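How to Clean Silver Jewelry at Home (and Keep It From Turning Black Again)
Home / Crafts & Care / Tutorials
Posted June 20, 2018 | Filed under: jewelry, cleaning, storage
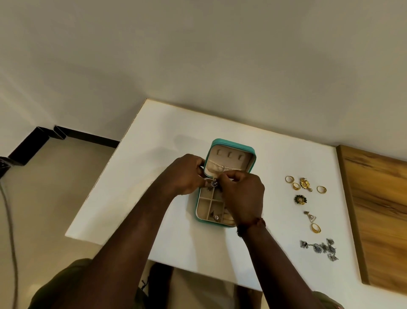 Bunness wrote in under my last post to ask if the foil-and-baking-soda bath is safe for everything, because her grandmother's earrings came out of it with the stones looking dull and she's been scared to try it again.

Oh, that hurts to read. And the answer is no, it's not safe for everything, and a lot of pages that tell you to do it skip right over that part. So I've pulled together everything I do for my own silver, starting with the gentlest method and working up to the foil bath, with a big section on stones, and then storage at the end. If you only read one section, make it the stones one. Please!

Why silver goes dark

Silver reacts with sulfur. There's a little sulfur in the air pretty much everywhere, and there's more of it in eggs, onions, wool, rubber bands, some kinds of cardboard, and hot springs (ask me how my favorite ring turned bronze on vacation). The dark layer is silver sulfide. It starts out yellowish, goes brown, and ends up close to black if you leave it long enough.

Sterling silver is mostly silver with some copper mixed in to make it harder, and the copper makes it tarnish faster. Fine silver tarnishes slower but it's soft and it dents, so most of the jewelry you'll own is sterling. Look for a tiny 925 stamped on the clasp or the inside of a ring.

If there's no stamp, go slowly. It might be plated, and plating is thin. Every time you polish you take off a bit of the surface, and on a plated piece you can go right through to the base metal. I did this to a bangle I'd had since high school. There's a patch on it now the color of an old penny.

What you'll need

Mild dish soap, the plainest you have
A small bowl that won't tip over
A soft toothbrush (baby ones are great)
Two lint-free cloths, or an old T-shirt cut up
A silver polishing cloth
Cotton swabs
Aluminum foil and baking soda, for the foil bath only
A towel to work on

The towel matters more than it sounds. Things bounce. Also put the plug in the sink, or better yet, don't work at the sink at all. I do mine at the kitchen table with a bowl of water and I haven't lost anything since I switched.

Step 1: Sort everything

Tip it all out and make piles. Mine go like this: plain silver, silver with hard stones, silver with soft or glued stones, and "no idea." Chains get their own spot, because if you pile them up you'll spend the rest of the afternoon untangling.

While you sort, check each piece over. Wiggle the stones very gently with a fingernail. Hold it to your ear and give it a tap, and if you hear a little tick, something's loose. Look at the prongs, the clasps, and the jump rings (those are the small wire loops that hold a pendant onto its chain, and they open up over time). Anything loose goes in an envelope for the repair shop and doesn't get washed. I take mine to Skaltance, a little counter in the back of a fabric store near me, and they close up a jump ring while I wait.

Step 2: Soap and water

This fixes more than you'd think. A lot of what looks like tarnish is hand lotion, hairspray and plain old skin.

Put warm water in your bowl, not hot, and add a small squirt of soap. Swish it so it's mixed. Drop in your plain silver and leave it for 6 minutes. Then take one piece at a time and go over it with the toothbrush, using almost no pressure. Get behind the pendants, since that's where the gunk sits. For rings, go inside the band and up under the setting.

Rinse in a second bowl of clean water and pat dry. Then let everything lie out on the towel for another 20 minutes before you put it away. Water hides inside chain links and behind settings, and if you close it up damp you'll be doing this again next week.

If it looks good now, stop! You're done with that piece.

Step 3: The polishing cloth

These are the two-layer cloths with a treated side and a plain side. Rub with the treated one, buff with the plain one. Go back and forth in straight lines, along the length of the piece if it has one. Going in circles leaves tiny swirls that show up on a flat, shiny surface.

The cloth is going to turn black and look disgusting. That's fine, keep using it. Don't wash it, because the stuff that does the work will rinse right out. Mine is older than my car and it still does the job.

For chains, fold the cloth over, pinch the chain inside, and pull it through. Hold the clasp end with your other hand so you aren't yanking on anything. Fine chains can kink, and a kink in a snake chain is there for good.

One thing to watch for: lots of silver has dark areas on purpose. If there's a pattern with black in the grooves, that was put there by the maker to make the design stand out. Just do the high spots and leave the grooves alone.

Step 4: The foil bath (plain silver only)

OK, the famous one. It really is fun to watch, and it smells awful.

Line a heatproof dish with foil, shiny side up or down, it makes no difference. Lay your silver on the foil so every piece is touching it. Sprinkle on a tablespoon of baking soda for each cup of water you're going to use. Pour in hot water, as hot as you can get from the kettle, and be careful of the fizz. You'll get a whiff of rotten egg, which is the sulfur leaving your jewelry.

Light tarnish goes in a couple of minutes. For heavy tarnish I let it go up to 7 and then I take it out no matter what. Use tongs or a slotted spoon. Rinse well, dry, and buff with the plain side of your cloth, because it tends to come out a bit flat and whitish.

Do not use it on:

Anything with stones, pearls, shell or enamel
Anything glued
Anything with dark detail you want to keep (it will strip it)
Plated pieces
Hollow beads or hollow earrings, since water gets in and won't come out

Stones, the part I begged you to read

Hard stones set in prongs can usually take soap and lukewarm water, quick in and quick out. I'm talking about garnet and sapphire and most quartz. Amethyst is a quartz, so a fast wash is fine, but don't soak it, keep it away from heat, and don't leave it on a sunny windowsill to dry. The purple can fade.

Soft or porous stones shouldn't go in the water at all. Turquoise, opal, pearl, coral, amber, malachite, lapis. For those, dampen a cotton swab, squeeze it out, and wipe only the metal. Then a dry swab. Then the plain part of your cloth over the stone, once, lightly. That's the whole cleaning.

Glued stones are the sneaky ones. Older costume pieces often have a stone sitting in a cup with no prongs, and there may be a foil backing behind it. If water gets to that foil it goes gray, and the stone looks dead. My bet is that's what happened with the earrings, Bunness. I'm so sorry. A repair person can sometimes replace the backing, so it's worth asking before you give up on them.

Marcasite (those little glittery gray stones) is nearly always glued too. Dry cloth only.

Don't use these

Toothpaste. It's gritty and it scratches, and then it dries in the cracks and looks like you dropped your necklace in frosting.
Bleach, ever. It'll pit the silver.
Ketchup. I tried it so you don't have to. It sort of works and then you smell like a hot dog.
Lemon and salt scrub. Save it for the copper pans.
Paper towels for buffing. Too rough.

Storing it so you don't have to do this again

Tarnish needs air and moisture, so the less of both, the better. A lined box with a lid that closes properly beats a dish on the dresser by a mile. Ring slots are good because rings scratch each other when they rattle around loose, and I like a box with a pocket for chains too. If you're shopping for one, check that the lining isn't wool or wool felt. Wool has sulfur in it, which I learned after I'd lined a whole drawer with it.

For pieces I hardly wear, I use small zip bags. Wrap the piece in a scrap of soft cotton, squeeze the air out, zip it. For chains, leave the clasp just outside the bag and zip almost up to it, and the chain won't knot. Anti-tarnish paper strips are cheap and they do help. I write May on them when I put fresh ones in, so I know when the year is up. A piece of plain white chalk in the box will soak up some damp, but put it in a little cloth bag or you'll have dust over everything.

Keep pearls and opals out of the zip bags, by the way. They need a bit of moisture in the air or they can dry out. A soft pouch is fine.

Keep the box out of the bathroom. I know it's handy. The steam is terrible for it.

And wear your stuff! Silver that gets worn rubs against skin and clothes all day and stays bright a lot longer. Put it on last, after the lotion and perfume, and take it off first. Off for swimming, too, because chlorine is rough on sterling.

Comments

Anum: Does the foil thing work in an aluminum pie plate? I don't have a dish I want to pour boiling water in.

Reply from the author: Yes! You can skip the foil completely then. Put it on a tray before you pour, those plates get floppy.

Prado: I did the soap step on a charm bracelet I'd written off as ruined and it was just sunscreen. Years of sunscreen.

Reply from the author: Ha, sunscreen is the worst. Try a swab around the jump rings, it packs in there.

Bunness: Thank you for this. I looked with a magnifier and there are no prongs, so I think you're right about the backing. Taking them in to be looked at.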